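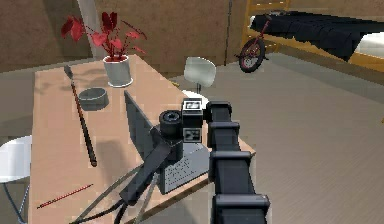 Vasylyna Fedoruk was eating a pear when I got to her office, and she kept eating it while she told me that my whole idea for this interview was wrong.

I had written to ask when a machine would be able to tidy my apartment. She thinks that's a bad question, and she has spent long enough teaching simulated robot arms to clear simulated tables that I was ready to hear why.

"You say tidy like it's one job," she said. "Tell me what's on your kitchen table right now."

I had to think. Mail, a mug, a charger, my daughter's hairbrush, half a puzzle.

"Okay, and which of those is supposed to be there?"

Well, the puzzle. She wiped her hands and looked pleased. "So how would the arm know that?"

Fedoruk works at Prirkier, a small company on the second floor of an old print shop, with a bakery underneath (I smelled like cinnamon until Thursday). She and her colleague Kyrylo Karpenko build virtual rooms and put a virtual arm to work in them. Karpenko makes the rooms. He's the quieter of the two, and he had a list of things he wanted to make sure I got right, the first being that he does not make video games.

"My mother tells people I make video games," he said.

What he makes are kids' bedrooms, dining rooms, stockrooms and one very gloomy garage. The room they'd been fighting with that week had a bunk bed and a little red bicycle at one side and a wooden table with the kind of stuff on it that lands on a table in any family: an open laptop, a plant, a bowl, a pencil. Also a long dark stick that I took for a pool cue. The chore was to put the pencil in the bowl and leave everything else alone.

I said that sounded easy. They both laughed, and Karpenko rolled his chair over to show me how he thinks about it.

"A pencil is a terrible object," he said. "It's thin, it lies flat, it rolls if you nudge it. You need the fingers to come down almost touching the wood. If you're a little too high you close on air, and too low you're pushing on the table."

"And the laptop is open," Fedoruk added. "People forget the arm has an elbow! You plan such a nice path for the fingertips and then the wrist wants to go through the screen."

Their latest batch was 2000 tries at that one chore, with the objects shuffled between tries. I asked how many went well, and there was a bit of a pause while they looked at each other.

"The pencil got in the bowl over 1000 times," Fedoruk said. "I was happy for one afternoon. Then Kyrylo went back and checked what had happened to the plant."

Karpenko's rule is that a try only counts if the rest of the table is how you left it. He picked that up at his last job, with a warehouse outfit called Skukthorpe, where an arm packed 28 boxes in a row without a mistake and then, on the next one, swept a whole tray onto the floor. "The people on the shift did not say, oh, 28 good ones," he told me. "They said, who's going to pick this up."

That got us onto shops, which is where both of them think this will work first. A shop floor has fixed shelves and the same products in the same places, and if something confuses the arm you can move it. Fedoruk has been talking with Grustero, a housewares chain, about putting returned items back on shelves after closing. She wants to start with one aisle. They'd like the whole store, of course.

"I told them 40 products," she said. "They sent me a catalog."

And at home? I tried my bad question again, since I'd come all that way. Wiping a clear counter, she said, sure, that's close. Carrying a laundry basket down a hallway, maybe, if you keep the hallway clear. Folding what's in the basket is a lot harder, and she gets annoyed by demo videos that show one towel, folded once.

"Show me the fitted sheet," said Karpenko, not looking up.

I wondered whether working in simulation makes it all look rosier than it is. Fedoruk said it can, yes. Friction is a guess, and a plant in a computer doesn't drop dirt in your keyboard. They send their better results over to a lab called Espinoza, which has real arms and real tables, and the scores always come back lower. In May they came back so much lower that she went for a walk before opening the second file.

"But I can fail all night here and I don't break anyone's laptop," she said. "That's worth a lot to me."

Before I left I asked what each of them would hand over first, if they could have one working machine at home. Karpenko said the dishwasher, unloading only - he has opinions about loading and doesn't trust anyone with it. Fedoruk took longer. She has two boys.

"Legos," she said. "But sorted by set. If it just dumps them all in one bin I can do that myself, with my foot."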